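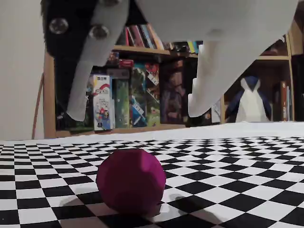 Gendberg, September 8, 2022

**4.2 Ball-and-bin trials with the Prornness kit**

The Prornness starter kit is sold on a simple promise: a working pick-and-place skill from 31 demonstrations, on a desktop arm that a beginner can set up at home. We bought one at list price in July and ran it on the vendor's own "ball-and-bin" task. Our doubts start with the task. A large, faceted ball in a strong color is close to the easiest thing a two-finger gripper can be asked to hold, and success on it says little about keys, socks or cutlery.
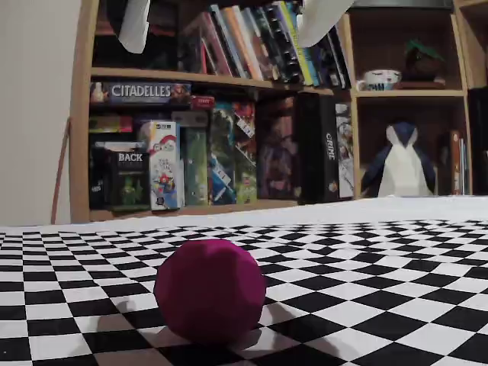
The manual also asks for a checkered cloth under the work area and gives no argument for it. We followed the instruction, but a buyer will want to know how the policy behaves on a bare table, and the vendor's report does not say. That report quotes 1,000 trials without stating how often an operator stepped in. Our own log covers 644, and we marked every one in which a person touched the arm, the ball or the cloth. 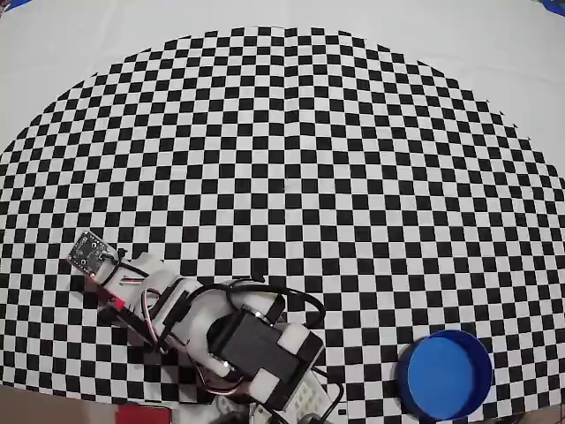
Cabling is our second complaint. The leads run outside the housing, held with ties, and the manual spends 17 pages on software before it mentions strain relief. The Nerura arm reviewed in Section 3 is no tidier, but it costs less and makes fewer claims.

We scored grasp and release separately. The vendor's single "success" figure merges them - a choice that hides where a policy fails - and we could not recover the split from the published files.

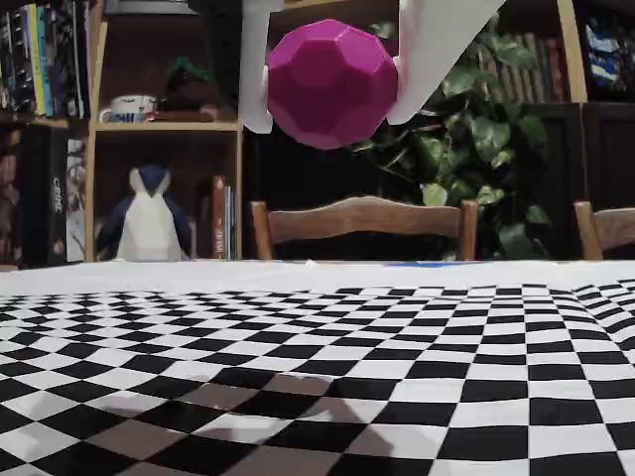
**Figure 4.** Faceted ball held between the gripper fingers above the checkered cloth.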